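Folding Small Laundry on a Bed: A Comparison of Three Methods

Project report, Household Practice module
Shahram Vahidi and Jaqueline Arriaga
March 12, 2019

Background

Most instructions for folding laundry assume a table. The module handbook says to use "a flat, firm surface at waist height," and the folding bench in the teaching laundry at Narneck is built to match. Students in the residence do not have a table like that. The desks in the rooms are usually full, and the kitchen counters are shared. When we asked on our floor where people fold, the answer was nearly always the bed.

A bed is soft, low and usually covered with something that is already wrinkled. We wanted to know whether the folding methods taught in the module still work there, and if not, what has to change. We limited the project to small rectangular pieces: hand towels, cloths, pillowcases and napkins. Shirts and fitted sheets were left out. They need a different kind of folding and we did not have time for both.

Materials

We used 64 pieces in total. Some were ours, and the rest came from the drying room lost shelf, with permission from the residence office. They were washed at the same setting and dried fully before use. We sorted them into light (napkins and thin cloths), medium (pillowcases) and heavy (hand towels).

The folding was done on single and double beds with the duvet left on. We thought about stripping the beds down to the mattress, but people do not do that to fold a few towels. We did pull the duvet straight at the start of each session. We did not iron it or smooth it again between pieces.

The finished stacks were stored on an open shelf in the Trerine building, so that we could look at them again later without anyone needing the clothes.

Methods compared

Method A, the handbook method. The piece is laid flat, smoothed from the center outward with the palm, and folded edge to edge. Then it is turned and folded again.

Method B, the lifted edge. The piece is laid out as in Method A but is not smoothed with the palm. One corner is held at the side while the near edge is picked up, pulled gently against the held corner, and carried over to the far edge. The tension takes out most of the creases.

Method C, the air fold. The piece is held up by two corners, the corners are brought together in the air, and the piece is put down already folded in half. The bed is only used for the second fold.

Each of us used all three methods on all the pieces. We changed the order between sessions so that one method would not always come last, when we were tired. After each piece was folded, the other person scored it for edges (whether they lined up), surface (whether there were creases inside the fold) and stacking (whether it stayed put when another piece was placed on top). We scored each item as good, fair or poor. We first tried a longer scale, but we could not agree on what the middle numbers meant.

Practice sessions

The first sessions were held in November. They were mainly for learning Method B, which neither of us had done before. Jaqueline found it easier than Shahram did. The difficulty is how much cloth to pick up. If only the hem is pinched, it slips out when the pull starts. If too much is gathered, the bunched part leaves its own creases, and those have to be shaken out before the edge can be carried over.
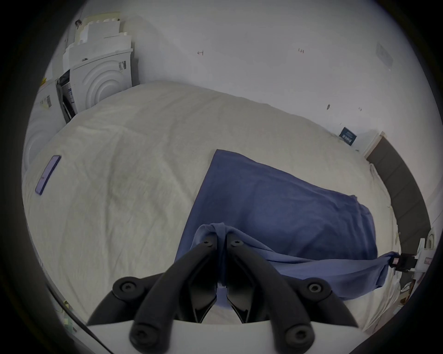
We also learned to watch what the straight edge was doing. On a table the far edge of a cloth stays where it is put. On a duvet it moves with the cover, so pulling on the near side can drag the whole piece out of line. Holding a corner fixed solved most of this for the light and medium pieces. With the hand towels it mattered less, as their own weight kept them in place.

Results

Method A did worse than we expected. When a cloth was smoothed with the palm, the hand sank into the duvet and pushed a ridge of bedding ahead of it. The cloth followed the ridge. The surface looked flat while the hand was on it and creased again when the hand was lifted. Most of the light pieces were scored fair for surface, and several were poor. Heavy pieces came out well, and for hand towels we saw no reason to change from the handbook.

Method B gave the best surface scores on light and medium pieces. Edges were good on most pieces after the practice sessions. It was slower to learn than the other two, and our early scores were low. We kept those scores out of the comparison and list them separately in the appendix.

Method C was the fastest, and it was the method that depended least on the bed. It worked well for napkins. It was awkward for pillowcases, where the open end tends to sag and the two layers slide apart before the piece can be put down. Shahram, who has longer arms, scored better with pillowcases than Jaqueline did.

For stacking we found little difference between the methods. What mattered was where the stack was. Stacks built on the bed leaned as soon as one of us put weight on the mattress, and after that every piece scored fair or poor however well it had been folded. Moving the stack to a chair fixed this. We started using the chair in the second week and repeated the stacking scores from the first week so that the two could be compared.

Storage check

We looked at the shelf in Trerine after two weeks. The light pieces folded with Method A had opened slightly at the front edge. Pieces folded with Method B had kept their shape. The hand towels all looked the same to us, and we could not tell from looking which method had been used on which. We had pinned paper tags to the bottom corners, and a few had come off, so the storage results cover fewer pieces than the folding results.

Things that affected the work

Height. Beds are low. Bending forward for a full session was uncomfortable for both of us. Kneeling on the floor was better for Methods A and B. Method C has to be done standing.

Side of the bed. Our rooms have beds pushed against a wall, so only one long side can be reached. We placed the pieces close to the open side. Anything laid near the wall had to be reached for, and leaning on the bed moved the cloth.

Color. On a white cover it was easier to see whether the edges of a dark or colored piece were lined up. White napkins on white bedding were hard to judge, and our scores for those differed more than for any other group. We would put a colored sheet under them next time.

Bedding. One of the duvets was thicker than the others and every method gave lower scores on it. We did not measure thickness, so we can only say that it made a difference.

Comments from other students

We showed the three methods to students on our floor and asked which they would use. Most said Method C, as it was quick and they already did something like it. A few tried Method B and gave up on the first pieces. One student from the Kermani wing folds everything over the back of a chair, which we had not considered. We tried it afterward with a few napkins and it worked, but we did not score it.

Limits of the project

There were only two of us, and each scored the other's work. We knew which method had been used when we scored, and we both came to prefer Method B during the practice sessions. This may have influenced the surface scores. The pieces were also washed only once, so we cannot say how the methods compare on cloth that has been used and washed many times.

Recommendations

For folding on a bed we suggest Method C for napkins, Method B for pillowcases and thin cloths, and the handbook method for hand towels. The stack should be built on a chair or shelf. If someone wants to learn only one method, it should be Method C.

We would like the handbook to include a short section on folding without a table. A draft is attached as Appendix 2. The score sheets are in Appendix 1, and the paper copies are in the Mirkik folder in the module office. Pieces borrowed from the drying room have been returned.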